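Sourdough in a cold house — who's given up on the windowsill?
12 replies

urska_bakes
27/06/2018
Right, I need some opinions because my household is sick of hearing mine. We moved up to Karnutdale in May and I haven't had a decent loaf since. Same flour, same starter, same tin I've used for four years, and everything comes out like a doorstop. The kitchen is freezing in the mornings and I reckon the starter's just sulking. Mum says put it on the windowsill in the sun. What sun?? Has anyone kept one going through a proper winter without buying a gadget?

TapioO
Windowsill is the worst spot in the house. Warm for two hours, then it drops like a stone the minute the sun's off the glass. I keep mine on top of the fridge with a tea towel over it and it's been fine for years. Mine's a rye one, mind you, and they put up with a lot.

Ekow Frimpong
Top of the fridge only works if you've got an old fridge! Ours is a newer one and the top is stone cold, I tried it. What I do now is the oven with only the light on. I put a thermometer in and it sat at about 26, which was perfect. Do put a sticky note on the door though. I preheated mine once with the jar inside and I'm still scraping bits off the rack.

urska_bakes
Oh no, poor Ekow. My oven light's been dead since we moved in so I suppose that's a job for the weekend.

martti_j
Going to disagree with everybody here. I don't think temperature's your problem at all. My kitchen gets down to 12 overnight and I make bread twice a week. You just wait longer. People see "4 hours bulk ferment" in a recipe and treat it like law, when whoever wrote it had the heating on. Give it till the next morning and look at the dough, never mind the clock.

TapioO
Twice as long is fine if you've got nowhere to be, Martti. Some of us have work.

martti_j
I have work. I mix it after tea and it rises while I'm asleep, how is that harder?

Kári Mogensen
You're both sort of right? Slow is fine for flavour but a starter kept cold all the time gets really sour and a bit lazy, in my experience anyway. I'd warm up the starter and let the dough go slowly. Also Urska, what's your water like up there? When I moved from Wumden I had the same trouble and it came good once I started leaving a jug of water out overnight. Could've been a coincidence, I changed my flour the same week like an idiot.

Ekow Frimpong
Second the jug. Costs nothing.

martti_j
The jug does nothing. I'll die on this hill.

kalevi_p
What are you feeding it, and how much? I was giving mine one spoon of flour a day like a goldfish and wondering why it wouldn't rise. Now I chuck nearly all of it out and feed equal weights, starter, flour and water, and it doubles by lunch. I felt terrible about the waste at first but the discard makes beaut crumpets — I'll dig out the recipe if anyone wants it.

urska_bakes
Hmm. Goldfish feeding might be me, Kalevi. I've been pretty stingy because the good flour from Niskanen is 19 dollars a bag now. Yes please to crumpets!

Okay, so the plan is bigger feeds with the cheap flour, new bulb for the oven, and an overnight rise so Martti will stop yelling. I'm doing the jug as well, sorry Martti. I mixed a dough last night at 41 per cent wholemeal (don't ask, I ran out of white) and it's looking puffier than anything I've made since the move, so fingers crossed. I'll bake it after school pick-up and come back with the verdict, even if it's another doorstop.

41 likes · Share

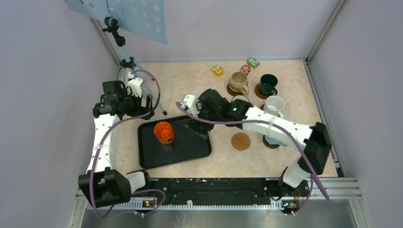
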